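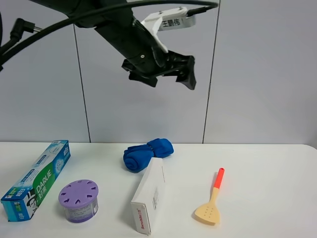 机械臂桌面抓取:里瓦斯小组公布“先退后抓”重试策略测试结果

3月2日,里瓦斯(Rivas)操作实验室在项目主页更新了一份技术报告,介绍一种用于桌面杂物抓取的重试策略,代号Skiklow。报告第一作者为伊格纳西奥·帕斯托尔(Ignacio Pastor),合作者包括威猜·孔盖(Wichai Kongkaew)和比西塔西翁·马特奥斯(Visitación Mateos)。实验数据由合作单位Uledis的遥操作平台采集,训练和评测在里瓦斯完成。

报告讨论的问题比较具体:模仿学习策略在第一次抓取失败后如何继续。常见做法是让策略从失败时的位姿直接续推动作。此时夹爪往往离物体很近,腕部视角被手指和物体表面占满,策略看到的画面与示教数据差异较大,容易在原地小幅抖动,或者反复闭合空爪。小组在早期日志中把这种现象记作“粘滞”,并发现它在扁平物体和软质物体上最集中。

Skiklow的处理方式是在策略之外加一个轻量判别器。判别器读取夹爪开度、指令开度与电机电流三个量,在闭合动作结束后给出一次“夹住”或“未夹住”的判断。判为未夹住时,机械臂沿末端轴线后退到预设高度,张开双指,清空动作缓存,然后由原策略重新推理。后退段不经过学习,由固定轨迹生成,速度上限与示教阶段一致。策略网络本身不作改动,也不需要重新训练。

后退高度是报告中篇幅最长的一节。高度太低,视野恢复不足,重试与原地续推几乎没有差别;高度太高,单次重试耗时增加,策略也可能把目标换成相邻物体。小组最终没有使用统一高度,而是从示教轨迹中统计各次接近动作的起始高度,取其中位数作为后退终点。报告认为,这样做使重试的起点落回训练分布之内,收益主要来自这里,判别器的精度反而影响较小。附录里有一组对照:人为翻转一部分判别结果后,整体成功率有所下降,但仍高于不重试的基线。

训练集包含3514条遥操作示教,全部为单臂、双指平行夹爪,工作台为白色台面。物体取自日用品,涵盖硬质纸盒、带盖圆形小容器、卷起的织物和长柄厨具几类。每条示教开始前,物体位置和朝向由操作员重新摆放,不使用定位标记。评测阶段共执行3516次抓取,每次最多允许重试2次,超过即计为失败。人工介入、急停和通信中断的回合单独列表,不计入成功率分母。

从分类结果看,纸盒类的提升有限。纸盒立面规则,首次抓取失败多由夹爪朝向偏差引起,后退后重新接近通常能够修正,但基线在这一类上本来就不低。织物类提升最明显。织物受第一次闭合挤压后形状会变,续推策略仍按旧形状下爪,重新观察则能避免这一问题。长柄厨具居中,失败集中在较薄的一端:手指触到台面时电流升高,判别器有时会误判为已夹住,机械臂随后空手抬起。报告将此列为已知缺陷,并给出一个临时办法,即抬升一小段后再读一次夹爪开度。

带盖圆形容器的结果与预期不符。重试后的成功率没有变化,部分回合中容器在第一次触碰后滚动或滑移,后退观察虽能重新定位,第二次接近却常常再次把它推开。马特奥斯在报告讨论部分写道,这类失败源于接近方向,与重试时机无关,单靠后退无法解决。小组没有针对该类物体单独调整参数。

硬件方面,评测全程使用同一台机械臂,未更换手指。线缆沿臂体外侧布置,每工作10小时检查一次线缆余量和支架螺钉,并重做一次手眼标定。报告附有标定残差随时间变化的曲线,残差在评测期间没有出现持续漂移。孔盖负责的消融实验显示,如果不清空动作缓存,机械臂在后退结束后会先执行一小段过期动作,末端位置随之偏离,重试收益大部分消失。这一点在正文中只占一个段落,但对复现者可能最有用,代码仓库的说明文件也把它放在了第一条。

计算开销方面,判别器为两层全连接网络,在控制主机的CPU上运行,不占用策略推理所用的显卡。由于后退轨迹是预先生成的,触发重试时没有额外的规划延迟。时间成本来自机械臂的往返运动,报告按物体类别给出了每回合平均耗时,织物类增加最多。

未参与该工作的巴尔诺(Barno)自动化研究组成员诺蒙兹·扬考斯凯特(Normunds Jankauskaitė)审阅了报告预印稿。他认为后退高度的取法简单,容易移植到其他平台,但指出所有评测都在同一种台面和同一面背景墙前完成,光照也较为均匀,深色台面或强反光条件下的表现仍需补测。他还建议报告同时给出按回合和按抓取次数计算的成功率,以免重试次数不同的方法之间难以比较。修订稿已增加相应表格。

判别器权重、后退轨迹生成脚本和评测日志已随报告放出,示教数据需向Uledis提交申请。数据接口由埃米利亚诺·雷克纳(Emiliano Requena)维护,目前支持按物体类别和回合编号检索,失败回合保留完整的夹爪电流记录。小组计划在6月发布第二版报告,补充倾斜接近、深色台面和物体相互遮挡三种条件下的测试,圆形容器的接近方向问题也将在该版中单独处理。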